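Chapter 2
Eating Out: What a Restaurant Is Really Selling
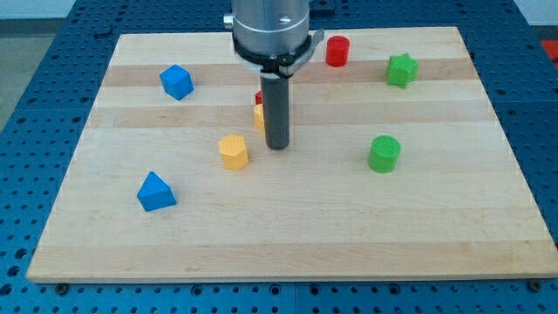

2.1 The soup I can't remember

I've been teaching this course long enough to have eaten in a lot of odd places for it, and the one I bring up most is a little dining room called Fumis. It's in Hollenstein, up a flight of stairs I complained about the whole way. I had soup there. I know I had soup because it's on the receipt stuck in my notebook, but I couldn't tell you what kind. What I can tell you is that the lamps were so low I bumped one with my forehead, that the menu was written like a letter from somebody's aunt, and that I went back the next night and paid for it all over again!

So what did I pay for? That's the question for this chapter, and we'll be chewing on it (sorry) until the end of section 2.4.

Most people, if you ask them, say they pick a restaurant for the food. Then you ask what they told their friends afterward and out comes the music, the waiter, the weird chairs, the view of the parking lot. I did it myself just now. Food people call all of this the setting, and I'll use that word from here on, though my old boss Gebhard Oberholzer always called it "the wallpaper" and refused to spend a cent on it. His place, Pancombe, had 54 seats and white walls, and it served the best dumplings I've ever eaten. It closed on Dec 31, 2020. I still miss those dumplings.

I don't want you to read that as a story about Gebhard being wrong. A setting costs money – paint, lamps, plates nobody can stack – and that money has to come out of the kitchen or the customer. Istunen, the sauna-style supper club we'll visit in section 2.3, spent so much on cedar benches that it opened in January with a menu of two dishes. People lined up anyway. Whether they'd line up a second time is a different matter, and we'll get to it.

Before you read on, think of the last meal you paid for outside your home. Write down everything you remember, in whatever order it comes, and keep the page. You'll need it for the exercise in 2.2.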